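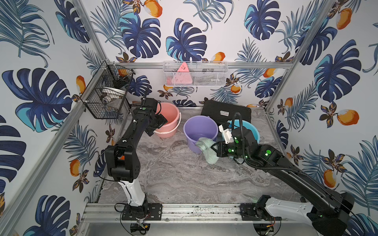

Qui sommes-nous

Sekix est une entreprise de papiers peints et de revêtements muraux installée à Liditz. Nous vendons au rouleau, nous posons chez les particuliers et dans les commerces, et nous formons des poseurs dans notre atelier de la rue des Tanneurs.

L'entreprise a été créée par Zbigniew Wysocka, peintre en bâtiment de métier, qui posait déjà du papier pour les autres avant de louer son premier local. Il gardait les chutes et les fins de série dans des cartons et les revendait à des clients qui n'avaient qu'un couloir ou une entrée à refaire. Le rayon des fins de série existe toujours. Il se trouve au fond du magasin, à droite de la caisse, et il est renouvelé chaque mois.

Bontu Asfaw a rejoint l'entreprise comme coloriste et la dirige aujourd'hui. Elle a développé la partie conseil et ouvert le catalogue aux motifs végétaux et aux panoramiques, que nous faisions peu jusque-là.

Le magasin

Le catalogue compte 836 références : intissés, vinyles, papiers traditionnels, fibres à peindre. Les rouleaux en stock partent le jour même. Pour les autres, comptez deux à trois semaines selon le fabricant. Nous prêtons des échantillons au format A3 contre une caution de 40 euros, rendue au retour des planches. Prenez le temps de les regarder chez vous le matin et le soir, surtout pour les fonds blancs et les bleus foncés.

Apportez vos mesures (hauteur sous plafond, longueur de chaque mur, portes et fenêtres). Nous calculons le nombre de rouleaux avec le raccord. Un rouleau non ouvert est repris pendant deux mois, sur présentation du ticket et à condition que le numéro de bain soit lisible.

La pose

Nos équipes interviennent à Liditz et dans les communes voisines. Le devis est gratuit et précise l'état des murs, la dépose de l'ancien papier, les reprises d'enduit et la colle utilisée. Les cages d'escalier font l'objet d'une visite. Nous ne posons pas de papier sur un plâtre neuf qui n'a pas fini de sécher.

L'an dernier, nous avons réalisé 436 chantiers, en majorité des chambres et des séjours. Nous travaillons aussi pour des hôtels et des cabinets médicaux, avec des revêtements lessivables classés au feu.

L'atelier Jemal

L'atelier Jemal est notre espace de formation. Les stages durent une ou deux journées et portent sur la préparation des supports, le raccord des grands motifs, les angles et les tours de prises. Les groupes sont limités à six personnes. Le matériel est fourni, sauf les chaussures de sécurité. Les inscriptions pour la session d'hiver ouvrent en novembre, au magasin ou par téléphone.

Nous trouver

Le magasin ouvre à 9 h et ferme à 18 h 30, avec une interruption entre midi et 13 h 30. L'entrée des livraisons se fait par la cour. Parking gratuit derrière le bâtiment.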